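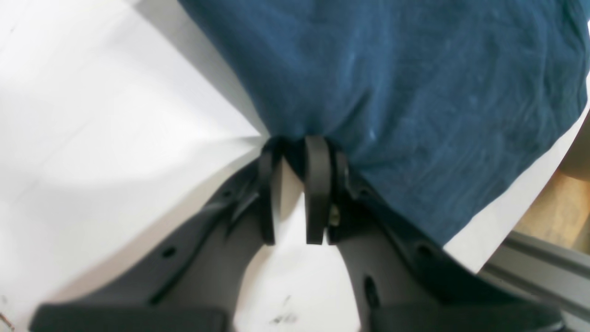
Have you ever been asked to fold a towel, and then done it while thinking about something else entirely? I do that all the time. My hands just get on with it. I've spent most of this year trying to get a robot to do the same job, and I can tell you it's a lot harder than my mum ever let on!

My name is Gwenllian Ellis and I work at a lab in Norkberg. My favourite part of the job is teaching robots to handle floppy things.

## Why is floppy so hard?

Think about a mug. You can turn it upside down or put it on a shelf, and it's still the same shape. A robot can learn that shape and remember it.

Now think about a piece of cloth. Drop it on the table and it lands in a crumple. Pick it up, drop it again, and you get a completely different crumple. You could do that all afternoon and never see the same one twice. So we can't just give the robot a picture and say "look for this".

## Learning by copying

Our robot learns a bit like you learned to tie your shoes. Somebody shows it.

I hold a set of controls, and when I move my hands, the robot moves too. I steer its two fingers down to the blue cloth, close them on the edge, lift, fold and let go. While I'm doing this, a little camera near the robot's hand records what it sees, and the computer also saves how far open the fingers are. We call one go a **demonstration**.

One demonstration isn't much use. The robot would only know about that one crumple. So we did 800 of them. (My colleague Gert Zulu did more than half, and he sang the whole time.) Every time, we scrunched the cloth up differently before we began.

Then the computer goes through all the recordings, looking for patterns. When the cloth looks like *this*, the fingers usually go *there*. That part is called **training**, and we leave it running overnight.

## The pinch

The bit I care about most is the pinch. If the fingers close too high up, they miss the cloth and grab air. Too low and they bump into the table. Too far in from the edge and you get a great big bunch of fabric, and the fold comes out lumpy.

Try it yourself! Put a tea towel on the table and pick it up by the edge, using only your thumb and one finger. Now try it with your eyes shut. Your skin tells you when you've got it, doesn't it? Our robot can't feel like that, so it has to work out nearly everything by looking.

## Did it work?

We wanted a fair test, so we gave the robot 1826 tries at pinching the edge, all by itself, with nobody at the controls. It got a good pinch on 673 of them.

That's a bit more than one in three. Gert was a little glum about it, but I was pleased - the robot we had before this one managed about as well as a spoon.

We also looked at the tries that went wrong. Lots of them happened when the edge of the cloth was tucked underneath, where the camera couldn't see it. So in October we're going to record more demonstrations with tucked-under edges, and see if the number goes up.

## Words to know

- **Gripper** - the robot's hand. Ours has two fingers.
- **Demonstration** - one go at showing the robot what to do.
- **Training** - when the computer looks for patterns in all the demonstrations.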